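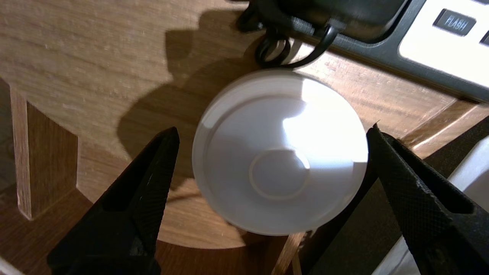 Bedside Phone Table - Data Card

Version of February 21, 2026
Prepared by Nayara Coutinho and Everaldo Cavalcanti, Iltstead

Summary

This set is about one small corner of a bedroom: the round side table, the desk telephone and the small things that people put down next to it. It has 27 short sessions, divided in 14 folders. Each folder has one arrangement of the table top.

What is on the table

The telephone is a corded model, black and white, with a keypad and a button marked FLASH. It stays on the table in all sessions. The coiled cord is long and takes a different shape each time, so please do not use it as a reference for position.

The second object is a white round piece of plastic. In the labels we call it "cup_lid", also when it lies with the open side up. In an older version two annotators used "bowl" - these labels are corrected now.

The table has a raised rim. Small objects near it can be partly hidden in low views.

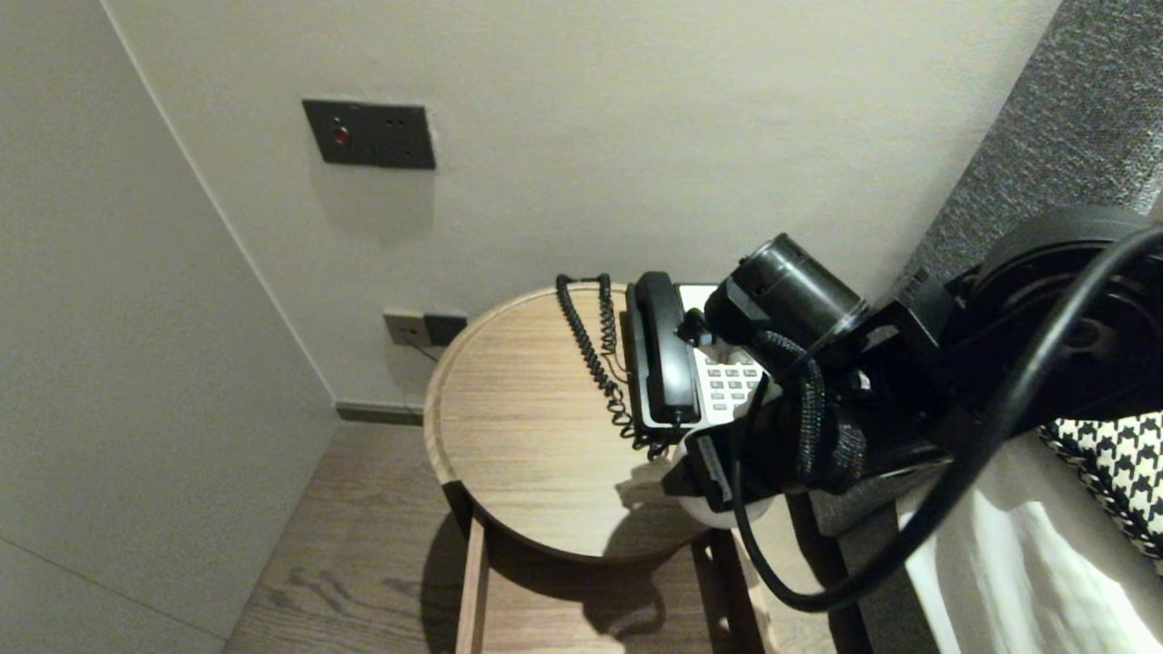

Known problems

Strong light makes the white plastic very bright on one side, and the outline is hard to draw there. Monique Bodin checked these outlines again in January, but folder 2 is still not complete.

Contact

Please write to Nayara Coutinho for corrections, with the folder number in the subject.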